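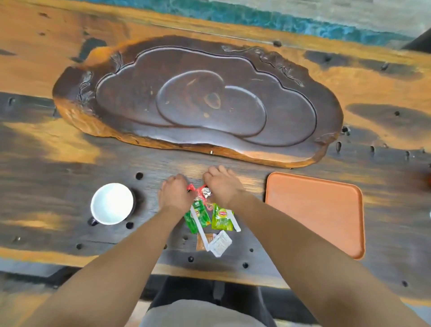 1/ For three years I rent a room in my apartment by the night, and last May I started to write down what I learned about tea. My grandmother's village is called Lazăr and there we drank only linden flowers with honey. So please read this as notes of a beginner who came to real tea as an adult.

2/ My first mistake was water. In my kitchen the water is very hard. After one month the kettle has a white crust inside, and on the cup there is a thin skin that looks like oil. I believed for a long time that I was buying bad tea.

3/ Then I stayed one week with my cousin in Kovel, who has a filter jug, and I drank the same oolong from the same bag. It was a different drink. It was sweeter, and the color in the cup was clear. I was a little angry about all the tea I had given away to neighbors.

4/ If you don't want to buy a filter, buy one large bottle of water with low minerals and make the comparison one time. You only need two cups. Drink the filtered one second, or you will not want to return to the first.

5/ About quantity. Many packages say "one teaspoon per cup." For rolled oolong a teaspoon is a lot, and for white tea with big leaves it is almost nothing. I bought a small kitchen scale, brand Kollix, and now I use 6 grams for my little pot. The scale was cheaper than the tea.

6/ The single-serving foil packets are practical in this matter because somebody already did the weighing. I know that they make more trash. For travel and for guests I still like them. At home I try to buy the bigger bag and close it well.

7/ How to close it well: press the air out slowly, fold the top three times, put a clip. Keep it away from spices. I once kept a green tea on the same shelf with cumin, and for the whole winter I was drinking cumin.

8/ Temperature. I don't have a kettle with numbers. For green tea I boil the water, pour it into a cold pitcher, then from the pitcher into the pot. Each pouring makes it cooler. For dark teas I pour directly. This is enough precision for my life.

9/ The first short rinse is a subject on which people become very serious. I do it with pressed teas and with tightly rolled ones, so that they can begin to open. With green tea I don't do it, I feel that I am throwing away the best part. You may disagree and we can still be friends.

10/ Somebody asked me how many times one can use the same leaves. My answer is: until you are bored. With a good oolong I arrive to six cups, and the fourth is often my favorite. After that I put the leaves in a bottle of cold water in the refrigerator and drink it the next morning.

11/ A word about prices. In the shop Unora, where I buy most of my tea, the shelves go from very cheap to absurd. I tasted two from the absurd shelf. One was wonderful. The other tasted for me like a wet rope, and the seller told me that this was exactly what it should be.

12/ So my rule now is to buy the smallest amount, always. A small amount you can finish even when you don't love it. I still have half a cake of a smoky tea which I bought with enthusiasm, and I think it will survive me.

13/ Several people wrote to me that tea disturbs their sleep. Me too. After lunch I go back to the linden flowers of my grandmother. Pour boiling water, cover the cup with a saucer, wait until you forget about it, then add the honey when it is warm and no longer hot.

14/ Next I want to write about cleaning the brown ring inside the pot. I have tried baking soda and I have tried lemon peel, and I have an opinion. If you have another method, please put it under this post and I will test it on my ugliest pot first.

We use cookies to improve your experience on this site. By continuing to browse you accept our cookie policy. Accept all | Manage settings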